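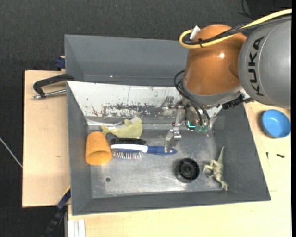
A grey bin and a hairbrush, which is where my bathroom sort-out always begins.

I'm one of those people who owns far too many brushes and combs (blame the curly hair and two daughters with even more of it), and for years they lived in a wicker basket that caught every loose strand and never came clean. These days everything goes into a hard bin first, and I do the lot in one go while the kettle's on.

Smooth sides are the thing to look for. Metal or hard plastic, doesn't matter, as long as you can wipe it out with a damp cloth and no fluff hangs on in the corners. A few scratches and scuffs on the inside won't hurt a thing! Mine cost me $2 at a garage sale and looks it.

Two compartments are better than one, too. Dirty brushes in one side, clean in the other, and you never pick up the wrong one.

Now, the washing. Pull the hair out first, dry. I run the tail of an old comb down between the rows and lift it all off in a mat, which is disgusting and very satisfying. Then a basin of warm water with a squirt of shampoo, and swish the bristles about with your fingers. If the brush has a cushioned pad, don't dunk it, just dip the tips, or water gets in behind the rubber and it goes musty. Wooden handles stay out of the water altogether.

Dry them bristles down on an old towel overnight. I tried the windowsill once and the sun faded my favourite handle to a very odd colour.

My neighbour Idalina Loureiro uses bicarb in hers, a teaspoon to the basin, and I've pinched that for the really greasy ones. It does cut through hairspray. Rinse well though!

Combs are easy, they can sit in the suds for 40 minutes while you get on with the drawer. Anything with missing teeth goes in the rubbish. Hair ties I thread onto a carabiner, and clips go in a jam jar with the lid off so the girls will put them back (sometimes).

Next up is the linen cupboard, once I've found the bottom of it.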